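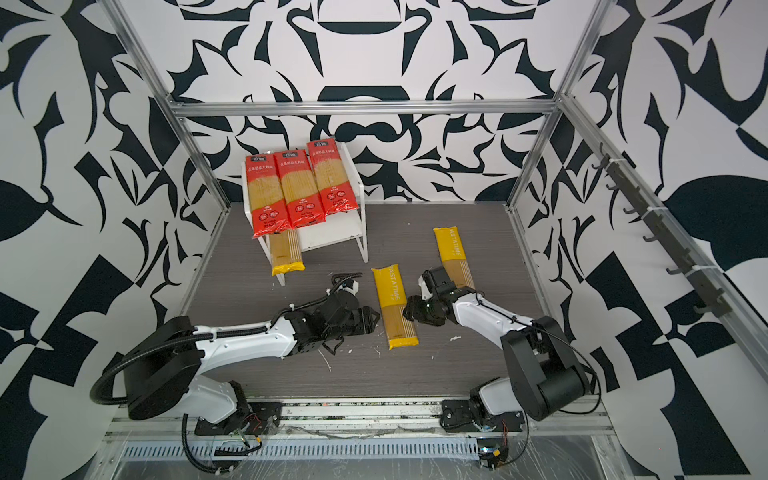 Packaged spaghetti, a two-tier rack and both arms in the shelf-sorting cell at Stonidar.

Hands on the Leader
What it takes to show a two-armed machine how to put spaghetti away

The task card taped beside the operator's chair at Stonidar runs to a single line: pick up a package, stand it on the rack, label outward. A new hire in a grocery store gets it in one telling. Surachet Thongdee, who runs data collection there, has planned some 2000 demonstrations for it, and he regards the number as modest.

The method is remote control by matching arms. An operator sits with a pair of light, unpowered leader arms, built to the same joint layout as the follower arms in the cell. When the operator bends the leader's elbow, the follower's elbow bends. A trigger at each hand opens and closes the gripper. Joint positions are logged along with the pictures from the cameras, and a learned policy is later trained to predict the next stretch of motion from what the cameras show and where the joints are. There is no programmed path and no list of grasp points.

Stonidar considered two other ways of showing the arms what to do. The first was hand guiding, where a person takes hold of the follower and moves it through the task. It needs no leader arms, and for a single arm carrying a rigid part it works well. With two arms it takes both of the person's hands just to steer, and those hands and forearms end up in every image. A policy trained on such images learns to expect a person in them. The second was a motion controller of the kind sold with game headsets. The operators liked it at first. They then kept running the arms into joint limits they could not feel, because a hand moving freely in the air has no idea that the elbow of the robot is already straight. Leader arms stop where the followers stop.

The choice of spaghetti came out of a supplier trial with Druteck, which handles packaged dry goods. Long pasta in film is an awkward object in a useful way. The strands are stiff along their length and brittle across it. The wrapper around them slides. Squeeze near the middle with narrow fingers and the load falls on a few strands; take hold close to an end and the package swings about the grip as it leaves the table. Glossy film throws highlights that move when the camera moves, and clear windows put the same pale strands in view whatever the brand.

Packages from more than one maker are in the set for that reason. The red ones and the yellow PASTATIME ones differ in color and print, so a policy that has only learned to look for yellow will show it early. Thongdee's group changes the layout before each run: a package turned on the table, another laid across its neighbor, one already on the rack and one not. The operator is told the starting layout and the goal and is otherwise left alone.

That last point was argued over in August. The first written procedure prescribed the approach angle, the grip location and the height of the lift. Demonstrations made under it looked very much alike, and the policy trained on them did well as long as nothing slipped. When something did slip, it had no examples of what to do next. The current procedure asks only that the operator move steadily, avoid pausing with the gripper closed on nothing, and finish the run even after a poor grasp. Recoveries stay in the log.

Pauses turned out to matter more than anyone on the project had planned for. An operator who stops to think teaches the policy to stop, and a policy that has stopped sees an unchanged image and goes on stopping. Idle stretches at the start and end of a run are now trimmed automatically. Idle stretches in the middle are flagged, and a person looks at each one. The median run after trimming lasts 33 seconds.

Much of the remaining difficulty sits in the last inch before contact. A fixed camera sees the whole cell well enough to decide which package to go for, but the gripper hides the part of the package it is about to hold. The wrist cameras cover that gap. In their images the fingers are always in the same place and the world moves between them, and that suits a network learning when to close. The cost is that a wrist camera, once close, sees little else. With one package resting against another, the view can be mostly film, strands and print, and the policy has to work out which end belongs to which.

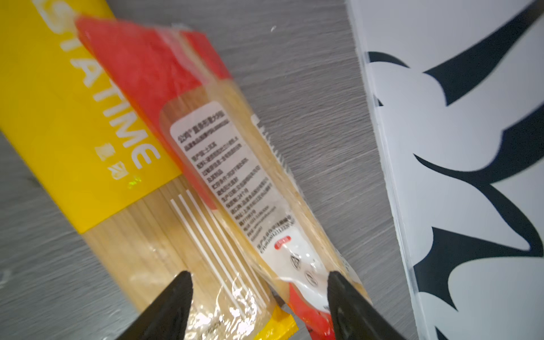

Salvador Loureiro is unconvinced that more runs of this sort will fix the overlapping cases. He would spend the operator hours on a smaller set, collected only where the trained policy already fails, with a person taking over the arms at the moment it goes wrong. "You have a policy that can do the easy half," he says. "Let it do the easy half, and pay people for the other one."

Thongdee does not disagree with the principle. His objection is to the handover. When an operator takes control in mid-run, the leader arms are seldom in the same pose as the followers, and the followers jump to match unless the software holds them back. Cleltari, the firm that supplies the leaders, offers a version with small motors that drive the leader into position first. Those motors add friction when the arm is being moved by hand, and operators on a trial pair reported sore wrists by the end of a shift. The trial was cut to shorter sessions and is still open.

There is also the question of what the operator can feel. At present the answer is nothing. The leader's trigger has a spring in it, and the spring is the same whether the follower is holding pasta or air. Operators judge grip force by watching the film wrinkle. The better ones close until the wrapper stops shifting and then a little more, a habit that was passed from one chair to the next without ever being written down. The procedure now includes it.

Results so far are partial. On layouts with packages lying apart, the policy stood a package on the rack in 73 percent of attempts. The overlapping layouts have not been scored separately, and Thongdee declined to estimate. The commonest failure in the logs is a grasp that takes in the edge of a second wrapper. The next is a correct grasp followed by a release too early, with the package leaning on the rack and then sliding down.

A software layer from Kang, used to replay and annotate runs, lets reviewers mark the frame at which a grasp was lost. The marks are not used in training yet. For now they go into a spreadsheet sorted by operator, by package and by time of shift. Late-shift runs show more regrasps than early ones. Stonidar has shortened the shift by an hour and will compare the two sets once the planned runs are complete.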